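Ticket 188: route cart, outdoor delivery run
Opened by: Victor Kinyua
Assigned to: Felista Kirui
Status: open, vendor wants it closed
Product: Kurden controller, Rendberg lane software

12 January 2026, Victor
Vendor claims the cart can take over the parts run between the Droltberg shop and the Kulkarni yard. I'm not signing that off. In August they told us the indoor version could sweep the shop floor and put bins back, and we still have a person doing both. Please go through the road material and tell me what the software has to cope with.
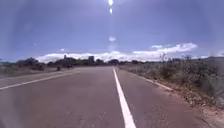

Felista
Went through it twice. I agree the driving part is the easy part. Staying between two lines is a narrow job, and I wouldn't compare it with sorting a tote of mixed fittings, where the arm failed on 4 bins out of 4 last time I ran it. Still, lane holding is what they're charging for, so I tested that first. Lane confidence drops whenever the sun is high and ahead. Changed exposure limits, restarted the controller, same result.

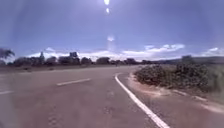

Victor
Did they give you a number for how often it drops? Their brochure says nearly 3,000 hours without a fault, and it doesn't say where those hours were run or who was standing by.

Felista
No number. Support asked me to clean the lens and recalibrate. Did both, no change in the log.

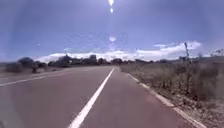
My view is that we keep the driver. Even if they fix the glare, the cart can't load itself, can't check a packing slip and can't open the yard gate. A straight stretch with a solid center line and both lanes clear is as kind as a road gets, so a good score there tells me very little about the yard. I've asked for a run with traffic and a full load.

Victor
Agreed. Leave the ticket open and send me their reply when it comes.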